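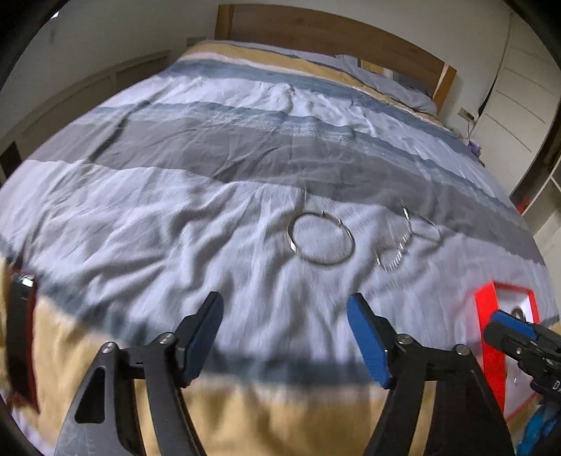

# Bornero H2 hand-held gripper set

The Bornero H2 is a two-finger hand-held gripper for recording manipulation demonstrations without a robot arm. An operator holds the tool, performs the task, and the wrist camera records the approach, the grasp and the release from the same viewpoint the arm will have at run time. The set contains two grippers, for one-handed or two-handed recording.

Revision C is current as of May 27, 2023. It replaces revision B, which had a narrower lens and a one-piece finger.

## Intended use

The H2 was developed for work on small, thin objects lying on soft surfaces: jewelry, keys, coins, hair clips. These objects are difficult for two reasons. The surface gives way under the fingertips, so table height can't be used as a fixed reference. The object is also close in size to the folds in the cloth, and depth sensors tend to merge the two.

The method shipped with the set is called Prokus. It trains a policy from wide-angle color video and finger opening only. No depth channel is used. Each demonstration is split at the point where the fingertips first press the cloth, and the two parts are weighted separately during training.

## Finger assembly

- Two black articulated fingers, mirrored, joined by pivot screws
- Blue fingertip pads, replaceable
- Window cut into the lower finger body to reduce weight and keep more of the work in view
- Both fingers driven by one trigger; opening is logged with every video image

The pads are angled inward at rest and come closer to parallel as the fingers close. For hoops and other open shapes, approach with one pad on each side of the ring wall, or across the full ring if it is narrower than the opening. Both approaches are in the training set and are labeled.

## Reference result

The reference policy was trained on 3,000 demonstrations recorded in furnished rooms, mostly on bedding and upholstery. A held-out set of 536 trials was then run on a fixed arm carrying the same fingers. Objects in the held-out set did not appear in training.

| Item | Value |
|---|---|
| Training demonstrations | 3,000 |
| Held-out trials | 536 |
| Object types in held-out trials | 24 |
| Input | Color video, finger opening |
| Depth sensor | None |

A trial was scored as a success if the object was lifted clear of the cloth and held until the arm reached its stop position. Lifting cloth along with the object was scored as a failure, even when the object came up too. This is stricter than the scoring used for revision B, and results for the two revisions should not be compared directly.

Most failures fell under cloth pickup. The second group was early closing, where the fingers shut before the pads had pressed far enough into the bedding. Splitting the demonstrations at first contact reduced early closing. It had little effect on cloth pickup. Pongsak Intarasuk, who ran the trials, recommends adding recordings on heavily creased fabric before changing any training settings.

Reflective metal remains a weak point. Highlights on a curved ring move as the camera moves, and the policy sometimes follows the highlight. Record under more than one lighting condition if the target is polished.

## Setup notes

1. Charge both grippers and check that the triggers return fully.
2. Run the opening calibration once per gripper after any pad change.
3. Place the objects by hand and vary spacing between recordings.
4. Don't smooth the cloth between recordings.
5. Keep the second gripper in the session log even if only one is used. The software expects two device entries.

## Ordering

Part H2-C, sold as a set of two. Spare pads are packed in pairs. The Vedwood mount, which fits the same fingers to a fixed arm, is ordered separately, as is the Barreto charging base. Sets bought before January can be upgraded with the revision C finger kit; the lens must be changed at the factory.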